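Galeria » Oficina » Material elétrico miúdo
Atualizado em 13 de janeiro de 2004

A gaveta do material elétrico

Pediram-me que pusesse na galeria a arrumação da gaveta do material elétrico, e eu disse que sim sem grande fé. Páginas de arrumação há muitas e quase todas mentem um pouco: mostram o dia em que ficou tudo bonito e calam o mês seguinte. Ficam algumas notas por assunto, com a imagem no sítio onde calhou. Quem vier à procura de um método pode voltar para trás.

O ponto de partida

Uma gaveta funda, herdada com a bancada, onde durante anos se deitou tudo o que sobrava. Interruptores de botão, réguas de ligação, terminais, botões de campainha, um transformador que ninguém quer experimentar. A Wenche Wallin jurava que sabia onde estava cada coisa. Pedi-lhe um fim de curso e esperei o tempo de um café.

O sistema Gratik

Compraram-se caixas Gratik, das empilháveis. O folheto promete 3000 peças «ao alcance da mão». Não sei de que peças fala o folheto, nem de que mão. As divisórias saem do lugar quando se puxa a caixa com força, e puxa-se sempre com força, porque encravam. Para parafusos ainda serve. Para conectores, que são leves e altos, passa tudo por baixo da divisória e ao fim de uma semana temos outra vez a gaveta, agora às prestações.

As etiquetas

O Tormod Fjeld defende que se etiquete tudo antes de arrumar. Eu acho o contrário e continuo a achar. Etiquetámos 20 compartimentos numa noite e dois dias depois já havia bornes no compartimento dos fusíveis, com a etiqueta a dizer fusíveis muito direitinha. Uma etiqueta errada é pior do que nenhuma: sem etiqueta, ao menos, uma pessoa olha lá para dentro.

Os bornes de parafuso

Ficaram. Já sei que são feios, que o parafuso morde o fio e que é preciso reapertar. Mas vê-se o que se fez. Os antigos, de porcelana, guardei-os à parte — não têm grande uso, e também não tenho coragem de os deitar fora. A Meifang Hou diz que isto é colecionismo disfarçado de prudência. Talvez.

Os conectores de alavanca

Tenho dúvidas, e escrevo-as para depois não dizerem que mudei de opinião à socapa. Levanta-se a alavanca, mete-se o fio, baixa-se a alavanca, e fica. É rápido, concedo. Os da Wiltano são os que temos em maior quantidade e nas ligações de bancada não me deram problemas. O que me incomoda é a confiança que dão a quem não descarnou o fio como deve ser. Com o parafuso sente-se a resistência na chave; com a alavanca há um estalido, e o estalido soa bem mesmo quando o cobre entrou pela metade. Puxem pelo fio depois de fechar. Todos dizem que puxam.

Há também a questão do preço. Num saco grande parecem baratos, até se começar a contar os que desaparecem para casa de cada um. Foi a única coisa que contei nesta história toda: 136 no princípio de setembro. Não voltei a contar, para não me aborrecer com pessoas de quem gosto.

Interruptores de botão

Metade não tem marcação legível, ou tem uma referência que não aparece em catálogo nenhum. Há os que ligam enquanto se carrega e os que ficam ligados, e por fora um é igual ao outro. O conselho habitual é guardar cada um com o seu esquema num saquinho. Excelente conselho para quem tem os esquemas. Eu passei o multímetro por todos, separei os de impulso dos de encravamento e pus de lado os que davam contacto quando lhes apetecia. Esses deviam ir para o lixo. Estão numa lata.

Pratos em vez de tabuleiros

De todas as ideias que apareceram, a única que me convenceu foi a mais pobre: trabalhar com um prato branco de cozinha ao lado. Uma peça pequena não rola para fora, a cor vê-se bem contra o branco, e no fim despeja-se tudo de uma vez. O tabuleiro magnético que nos recomendaram custa dez vezes mais e não segura plástico, como seria de prever por quem pensasse nisso dois minutos.
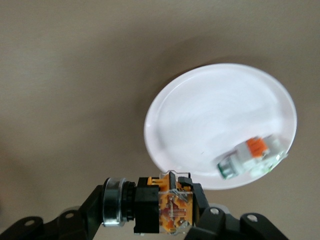 O defeito do prato é que alguém acaba por precisar dele para comer. Em Kuvcombe, na oficina antiga, chegámos a marcar os nossos por baixo com um risco de verniz, e mesmo assim iam parar ao lava-loiça da copa. Outro defeito: um prato fundo é inútil, amontoa tudo no meio. Raso, e de preferência liso. Os de relevo na aba prendem as patilhas dos conectores e fica-se ali a escarafunchar.

O Tormod pergunta por que não uso uma tampa de caixa, que é de graça. Usei. Empena.

O que ficou por resolver

As pontas de fio. Toda a gente guarda pontas de fio com menos de um palmo e não conheço quem as tenha aproveitado. Fizemos um saco «para ensaios» e o saco engorda.

Também não se decidiu quem arruma. Na reunião ficou escrito que cada um devolve o que tira, frase que já vi escrita em todas as oficinas onde trabalhei, incluindo uma que perdeu um torno de bancada.

Balanço, se for preciso um

A gaveta fecha. Antes não fechava. Os interruptores estão separados por função, os bornes por tamanho, e os conectores de alavanca estão numa caixa sem divisórias, porque desisti delas. A Wenche continua a dizer que dantes se encontrava tudo mais depressa, e desta vez não tenho a certeza de que esteja enganada. Voltarei a atualizar a página se a coisa durar até ao verão.

Correções e reclamações, como de costume, no livro de visitas.

« Galeria anterior: Chaves e alicates | Galeria seguinte: A estante do fundo »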